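Interior Doors: Frequently Asked Questions
Stekbridge Door Supply – Support

These answers cover hinged interior doors fitted with round knobs. Sliding and fire-rated doors have their own pages.

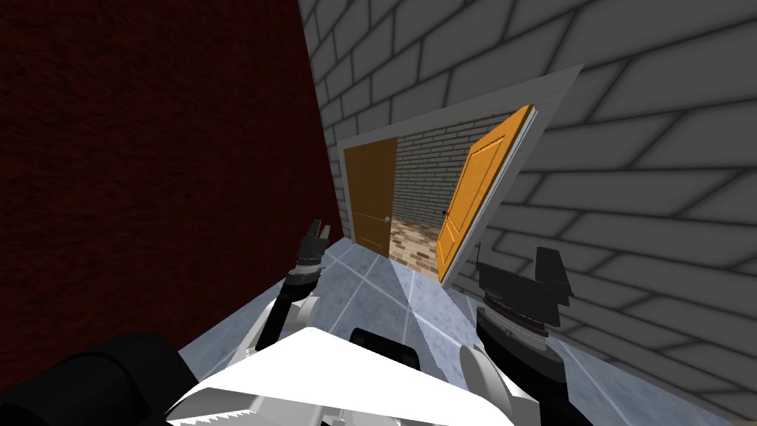
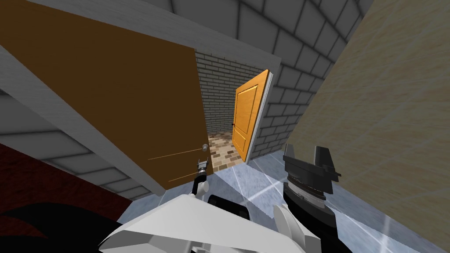
How do I tell a left-hand door from a right-hand door?
Stand on the side where the door opens toward you. If the hinges are on your left, order left-hand. The Vainio range can be hung either way. Gresia doors are handed at the factory and cannot be switched.

What size opening do I need?
Measure the width in three places and use the smallest figure. The rough opening should be 2 inches wider than the door, which leaves room for the jambs and shims.

My door swings open by itself. Is it faulty?
Usually not. The hinge-side jamb is out of plumb. Check it with a level on two faces, then shim behind the lower or upper hinge until the door stays where you leave it.

The latch doesn't catch. What should I adjust?
Close the door slowly and see where the latch meets the strike plate. A small vertical error can be fixed by filing the plate. Anything larger means the hinges need to be reset.

Can I trim the door?
Solid doors, yes – up to 5 mm per edge. Hollow-core doors should be trimmed at the bottom only. Seal every cut edge before hanging.

Which knobs fit?
Any knob made for a standard bored hole. Skitumura knobs need the longer screws, sold separately as pack 11.

How often should hinges be oiled?
Once a year in a home. For offices and schools, we suggest every 4000 openings or whenever you hear noise.

Do you deliver?
Yes, within 800 miles of the Stekbridge warehouse. Doors must be stored flat, indoors, and out of direct sun until they are hung. Report shipping damage before installation; we do not accept returns on doors that have been cut or drilled.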